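Bollix opens its lost toy shelf to every branch

FOR IMMEDIATE RELEASE
Brurton, Sunday, January 5, 2025

Hello from the toy desk at Bollix! I look after the small plush shelf here, and I'm chuffed to say that our lost toy scheme is going out to all 8 of our branches this March. If your little one leaves a cuddly on the bus or under a café chair and it gets handed in to us, we'll keep it, log it and help it get home.

We tried it first at our Plorden branch, where 248 toys came over the counter and 156 went back to their families. I've got a soft spot for the character ones, I'll admit, and a Kuromi hugging a big pink heart is very hard to put back on the shelf. 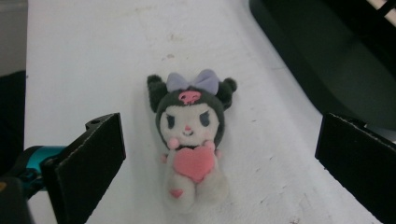
How long do you keep a toy if no one comes for it? Six months from the day it's handed in, and after that it goes to the Fülöp toy library in Brurton, unless it's too worn to pass on.

Each toy gets a line in our book with its size, its colours and any little extras. Extras matter more than you'd think (bows, badges, a heart on the sole of one foot), as plenty of parents ring up and say "it's a sort of black one with a face". Ask about the bow and they remember straight away! A Kuromi has a skull on the hood as well, so that goes in the book too.
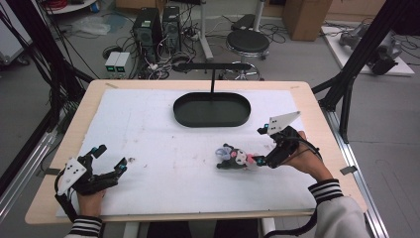

Fülöp wrote to say they'd be glad of anything small and soft, and could we please leave the labels on, as they need the washing instructions.

Labels stay on, then. We've also had 2,000 tie-on tags printed for families who'd like to get ahead of the problem. They're free, one per toy, and there's room for a phone number but please leave off your address. Tie them round an arm or a leg and keep them away from the face.
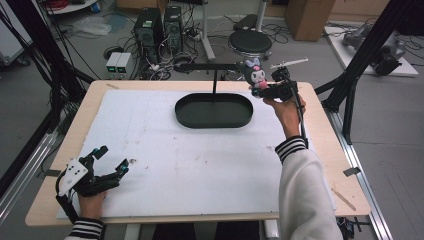 How to ask about a lost toy

Pop into any Bollix branch from March, or ring the Plorden desk before then. Have a photo ready if you've got one.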